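Keltent Community Help > Home and Garden Computing > Older machines

Is it worth repairing a ten-year-old desktop, or should I let it go?
Asked in September, viewed 1,136 times

Hello all, I hope this is the right section. I have an old tower that I use for family history, mostly scanned letters and parish records, and lately it has started switching itself off in the evenings, usually when I have the scanner going as well. The repair shop in town quoted me more than I paid for my last washing machine! I'm fond of the thing and it has all my folders exactly where I like them, but I don't want to be silly about it. I've never had the side off. Is there anything a careful beginner can try first, and how do I keep my files safe in the meantime?

3 answers

Answer from Lyimo (849 helpful votes)

What a nice thing to be using it for. Before you do anything else, please copy those scans on to an external drive, and then on to a second one that lives at somebody else's house. I know everyone says it, but a machine that switches itself off is giving you fair warning and letters like that can't be scanned twice if the originals have gone back to a cousin.

Once that's done, shut down properly, switch off at the wall, pull the plug out and lay the tower on its side on a table with plenty of light. The side panel usually comes away with a couple of screws at the back (put them in a saucer, mine always roll under the cooker).

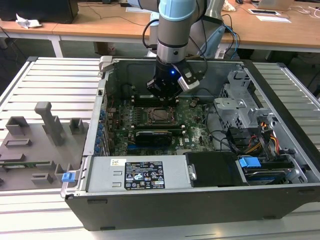 A tower on its side with the panel off. The memory slots are on the green motherboard.

My first suspect would be dust. Ten years of it packs into the fans and the machine overheats, which would fit with it going off when it's working hard. Use a can of compressed air in short bursts, hold each fan still with a finger while you do it, and leave the power supply closed up whatever you find. I paid £60 for a replacement power supply last winter and fitted it in an afternoon with two tea breaks, so even if that's the culprit you're a long way off needing a new computer.

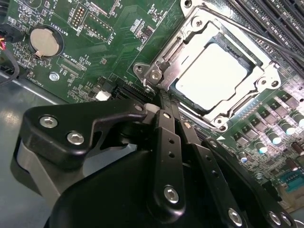
If cleaning doesn't cure it, the paste between the processor and its cooler may have dried out. It's a fiddly job but a cheap one, and I'd ask at a repair café before paying shop prices. Ours is on a Saturday-morning sort of footing, all cake and soldering irons, and they've never once made me feel daft.

Answer from Itora

just buy a refurbished one. life's too short

Answer from Clavex

I'd go along with the first answer, but do check the plug and the extension lead too. I spent a whole month blaming my computer and it was the four-way block under the desk, which had the heater on it as well. Try it straight into the wall for a few evenings, scanner and all, and write down when it goes off.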